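The basket by the door, finally sorted

February 15, 2022

I emptied my handbag onto the bed on Sunday and it was so much worse than I expected! Receipts, a pen without a cap, a bus ticket from July, and more lip color than one face can use. I had promised Rasha I'd do it before she came to stay, and once I got going I was having such a good time that I did the living room too.

The flowered fleece is my favorite sorting spot, by the way. It's pink with big flower shapes all over it in blue and yellow and lime, and it makes any chore feel like a sleepover. I throw it over whatever lump of bedding is there and tip everything out on top.

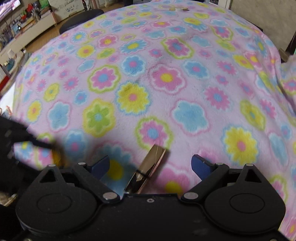

So, the rules I used this time. If I'd reached for it in the last month, it stayed. If I had to take the lid off to remember the shade, out it went (I kept 2 of those anyway, they were pretty). Anything with a rose-gold finish gets a free pass in this house and I won't be taking questions. I do love shiny things.

The rest was small electronics, the stuff that wanders from room to room and ends up under a cushion. My friend Thérèse Caron keeps hers in a drawer with little dividers and I've tried that, twice, but I just don't open drawers. I need to see things! An open basket works for me – I walk past, I drop it in, done. The one I settled on is square and woven with a braided rim, two dark brown handles, and a liner with tiny white daisies on it. I'd looked at a bigger one from Plekholm, but it would have swallowed half the floor.

Phones don't go in. They live on the white table with their straps on, where I can hear them.

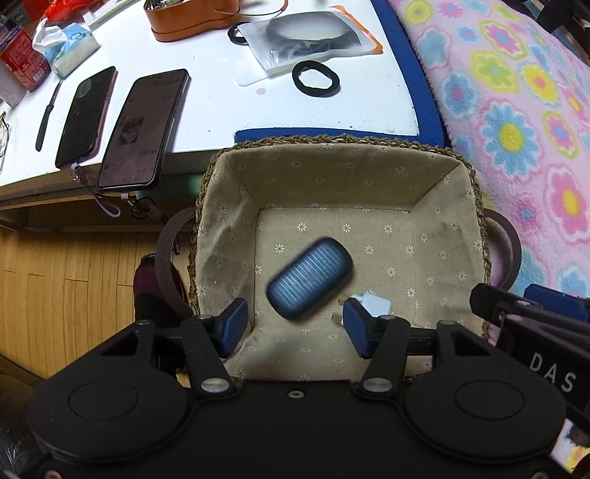
The daisy-lined basket, already in use, with the phones on the table behind it.

Next up is the hall closet, which scares me a bit. Elias says there's a tent in there – I say we gave that tent away. If you have a good way of storing scarves that doesn't involve a drawer, please leave it in the comments, I read every one!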